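February, late, should be asleep

Quick one before I lose it all. Long day at the Imitz showroom, feet killing me. Iveta drove, I ate crackers in the car and called it lunch.

So the thing we went to see is the Dosovia package. You don't buy the robot, you rent it by the month, and they send a person for the first 12 days to set it up and teach it your chores. After that it's a phone line and a prayer. Durrani wants an answer from us before the end of the month on whether it's any use for the residential homes. My gut said no on the way there. Less sure now, which is annoying.

Price. Deposit is 2,000, then 488 a month, and that's with the hands. Without the five finger hands you get a plain clamp and it's cheaper but Hina says the clamp is hopeless with anything soft, she had one on trial at her last job. Hina was in a mood. She'd read the whole contract in the night and had stickies all over it. Page four, they can swap the unit for "an equivalent" whenever they like. Equivalent to what? The sales guy wrote that down and didn't answer. Need to chase.

Also the service hours. Weekdays only. Our people live there at weekends too, funny enough. Iveta asked it nicer than I would of.

What I wanted to see was shelf work, becuase that's what the staff keep asking about. Getting things down, putting things back, all the stooping. I don't care if it waves. They had a little wire rack up on a white desk and a yellow basket with toy fruit and I said fine, do that, do the basket. Two hands, one on each side, same as I'd lift it. Hina wanted a real basket with real weight in it and she's right, plastic fruit weighs nothing. Put it on the list.

Moves slow. Slower than me with my bad shoulder. Iveta said slow is what you want next to an 80 yr old and ok, point taken. Noise was fine, I could talk over it.

Hands at the rack and the basket:
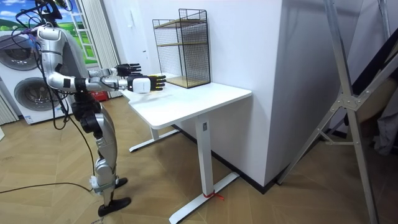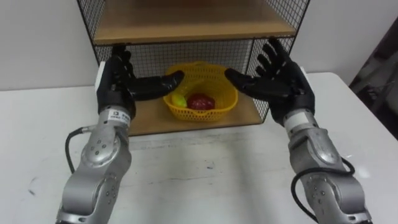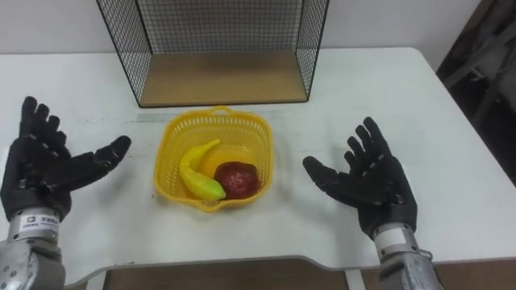
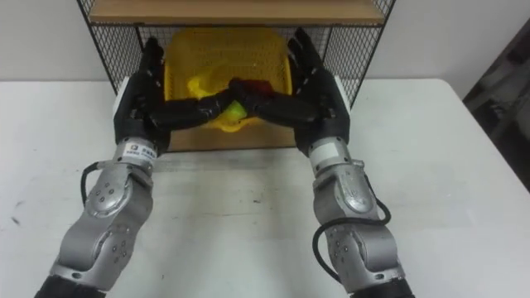

Where was I. The list for Durrani, doing it here so I only have to type it up tomorrow:

Weekend cover, what does it cost extra, can we even get it
The swap clause
Who pays if it drops something of a resident's (guy said "case by case", no thank you)
A test with a full basket, cans or something, not toys
Cables. It had black cables looping off the arms and I kept thinking of Mrs. whatsit on the second floor who grabs at everything. Can they be covered? Forgot to ask!! So stupid, I was standing right by it
30 day exit, is that from delivery or from when their person leaves. Big difference

Iveta thinks we ask for one unit, one house, three months, and see. Hina thinks we wait and get a quote from Clornuven first, they do something simialr but you own it outright and fix it yourself. With what, I said. With who. She laughed at least.

Me, I'd say one unit, if they move on the weekend thing. If they won't then no. It's 488 a month for something that's off the clock when we're shortest on people, can't sell that upstairs.

Liked the hands though. Didn't expect to. Kept looking at my own the whole way home, all the little stuff they do without me asking. Thumb especially.

Hina left her scarf in Iveta's car. Text her. Also we're out of milk and the boiler man is coming at 8 so one of us has to be up and dressed, and it's going to be me.

Parking receipt is in the blue coat, claim it this time.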